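Newsletter Textilpflege, Ausgabe Mai

Lagerung und Faltmaß bei Oberteilen

Der Standort Ikarthorpe stellt die Ablage heller Kurzarmshirts auf ein einheitliches Faltmaß um. Grundlage ist die Hausnorm Naltik, Blatt 5. Maßgeblich ist die Ablagebreite von 210 mm. Weiße Stoffe und Folien sind vor der Ablage auszuhängen, bis die Falten locker fallen.
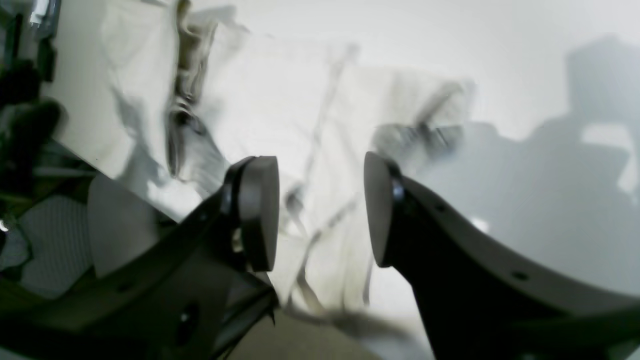

Auslegen vor dem Falten

Die Hausnorm verlangt eine helle, glatte Unterlage und eine Ruhezeit von 40 Sekunden vor dem ersten Falz. Ärmel und Halsausschnitt werden zuerst gerichtet, der Saum zuletzt. Ein quer ausgelegtes, hellbeiges T-Shirt mit recht geradem Saum rechts, aber übereinanderliegendem Stoff links oben, gilt nach Blatt 5 als nicht faltbereit. Weiche Knitter im Rumpf sind zulässig.

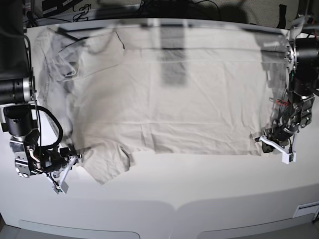 Für die Ablage gilt das Regalsystem Hviid mit 488 mm Fachtiefe. Zwei Stapel stehen hintereinander, die Falzkante zeigt nach vorn. Feine waagerechte Faltlinien in der Stoffmitte, wie an dem Shirt auf dem weißen Tisch, werden vor dem Stapeln mit der flachen Hand ausgestrichen. Gebügelt wird nur auf Anforderung.

Diese Website verwendet Cookies. Einstellungen ändern | Akzeptieren

© Livley | Kontakt | Nach oben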